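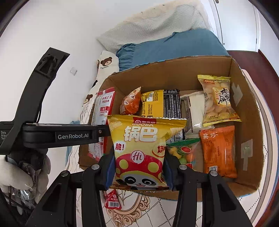

Page 179

HAND-HELD GRIPPER COLLECTION

also hand-held demonstration, gripper-in-hand recording, "stick work" (informal, mostly Jedard)

Way of gathering examples for a learning system in which a person carries a robot's gripper around and does the job with it. No robot arm present. The gripper has fingers like the ones the robot will use later, and a camera fixed to it so that the view recorded is close to the view the robot will get. The person squeezes, lifts, places, lets go. Each go is saved as one example, usually called an episode.

See also: EPISODE; LABELLING; REMOTE DRIVING; WRIST CAMERA.

Background

Early robot learning got its examples from the robot itself. Somebody drove the arm with a joystick or a second, smaller arm, and the machine recorded its own joints. Good data, slow to get. The arm had to be bolted down, so everything had to be brought to it, and most collections from that period show the same table and the same dozen objects over and over.

Carrying the gripper to the objects got around this. A kitchen could be recorded in a kitchen, a bedroom in a bedroom. Cost per example dropped. Quality dropped as well at first, mainly from poor tracking (see Problems), and some labs went back to driving the arm for fine work. Many now use both.

Equipment

Two fingers in nearly all cases. Three-fingered models exist, rare, heavy. The fingers are joined to a trigger or handle by a linkage, so that squeezing the handle closes both fingers by the same amount. Pads on the inner faces do the touching. The unit shown has blue pads and black fingers, metal pivot screws on the linkages, and a crossbar labelled GenRobot.AI.

Pads matter more than beginners think. A hard pad slides on plastic film. A soft one holds but wears out, and a worn pad gives a slightly different grip from a new one, which then turns up in the data as noise. Pads should match those on the robot. If the robot's pads are changed, note it in the log.

The camera sits behind or above the fingers, looking forward over them. Wide lens. Most of the picture is taken up by the gripper and whatever is in front of it, and this is fine, the robot will see the same. Gloves are common. They stop sweaty hands slipping on long shifts, and some programs ask for one plain colour across all collectors so that skin and sleeves don't become a clue the system leans on. The white knitted kind is cheap and washes well.

Position is worked out afterwards from the video together with a motion sensor, or live from outside trackers. The first is more common in homes. Finger opening is read from a sensor in the linkage or from marks on the fingers.

Tasks

Anything two fingers can manage. The usual beginner set:

Pick and place. Bottles, cups, blocks, fruit.
Packing and unpacking. Groceries, parcels, snack boxes.
Folding. Towels first, shirts much later.
Opening and closing. Drawers, lids, zips.
Wiping.

Snack packing has become a stock task and is worth a note of its own. Bags of crisps and rice crackers are light, shiny and full of air. They crumple where they are held, and they never look the same twice. A bag of guoba (crisp rice snack) gripped across its width will bulge above and below the fingers and hide whatever lies behind it, so the last clear view of the box is often the one just before the grip. Wrapped bars and small pouches are the opposite – stiff, narrow, easy to hold, hard to get hold of once they're wedged against a cardboard wall. A mixed box gives both troubles at once. Clear bags with biscuits or lollies inside are harder again, because the system has to learn that the bag is the object and the sweets are not.

Bright print helps tracking. A bag with large lettering or a cartoon on it gives the software plenty to lock onto. It can also fool the system into learning the picture on the bag and not the shape, so brands should be mixed.

Setting varies on purpose. Kitchen bench, floor, desk, bed. A bed is soft, so a box resting on it can tilt when pushed, and patterned sheets and cushions make a busy background. Both are wanted in a training set if the robot is meant for homes.

Running a session

Practice differs from group to group. What follows is the form used by the Husis program at Jedard, written down by Ursina Aebischer and passed around fairly widely since.

Check battery and storage. Check the lens. Wipe pads.
Open and close the fingers fully, twice, with recording on. Used to set the zero.
Move the gripper slowly over the work area for a few seconds before touching anything.
Do the task at an even speed. Slower than feels natural.
Keep the free hand out of view unless the task is a two-handed one.
Let go fully before backing off.
Stop recording. Name the task. Mark it good, poor or scrap.
Shuffle the objects before the next go.

Aebischer's notes are firm on the last point. Collectors left to themselves put everything back where it was, and the result is a set of near copies. Husis had one early batch of 600 packing episodes in which the tallest item stood in the same corner nearly every time. The robot trained on it reached for that corner whether there was anything in it or not. Batch was kept, as a warning, and is still handed to new starters.

A steady collector might record 23 usable packing episodes in an hour. Folding, far fewer. Shifts are kept short as the wrist tires before the collector notices, and tired episodes have a wobble that shows up plainly on the speed plot.

Mistakes

Whether to keep failed goes is argued over. One side says drop them, the system copies what it sees. The other says a dropped bag picked up again is one of the most useful things a robot can be shown. Usual compromise: keep the episode if the collector recovers, scrap it if they give up or reach in with a bare hand. Zuleica Vieira, who ran checking at Guerra for several years, sorted recoveries into a seperate folder and mixed them back in at a fixed share. Her method is described under RECOVERY DATA.

Checking and labels

Raw episodes go through at least one check. Things looked for:

Task finished, and matches its name.
Gripper track smooth, no jumps.
Finger opening agrees with what the video shows.
No faces, letters, screens or addresses in view.
Start and end trimmed.

Parts of this are automatic. The Sosero checking tool flags jumps and mismatched finger readings and leaves the rest to a person. It was built for bench work and throws up a lot of false flags on soft surfaces – collectors in homes tend to turn the jump setting down a notch.

Labels are short and in plain words. "Put yellow bag in box", "take bar out". Long labels were tried at Guerra and dropped. Two people rarely wrote the same one, and the system picked up the writer's habits along with the task. Where packets carry text in another language, the label describes the packet by colour and type, with the printed name added in brackets if the checker can read it.

A set is normally split by place, not by episode. If one bedroom appears in training it should not appear in testing. Easy to get wrong. The first public Husis set, 2,468 episodes, had to be split again in May after a reader spotted the same curtain on both sides.

Problems

Tracking loss. Plain white walls give the software nothing to hold. So do dark cupboards, and steam. Usual fix is to keep something patterned in view, or add a few bits of printed tape.

Blocked view. A big object in the fingers fills the camera. Tilting the wrist helps a little. Some rigs carry a second camera out to the side, with more weight and more cable.

Reach. People can bend in ways an arm can't. An episode may be perfect and still be no use, as the robot's elbow would go through the wall. Tests for this are run after collection, and on cramped jobs around a third of episodes may be lost. Collectors are told to stand square to the work and not lean round it.

Force. Most hand-held units record how far the fingers closed and nothing about how hard. Crackers get crushed. Later models have sensors in the pads, results mixed so far.

Weight. The unit pulls at the thumb joint. Take breaks.

Privacy. Homes are full of things their owners forget are there: pill packets, school notices, parcel labels with a street adress. Collectors clear the area first, and checkers blur what was missed. Some programs won't record in bedrooms at all, others do with written consent.

Compared with other methods

Remote driving gives exact joint readings and true forces. Slow, and tied to the robot. Video of bare hands is the cheapest and there's no end of it, but fingers don't map neatly onto a two-finger gripper. Hand-held collection sits between the two. Simulation is used alongside all three, less so for bags and cloth, where the physics is still poor.

Terms

Episode: one recorded go at a task.
Collector: person holding the gripper.
Reset: putting the objects out again before the next go.
Ghost reach: robot reaches for a spot where training objects often stood. From the Husis corner batch.
Scrap: episode marked for deletion.
Zero: finger reading when fully closed.

HAND-OVER, see PASSING OBJECTS TO PEOPLE.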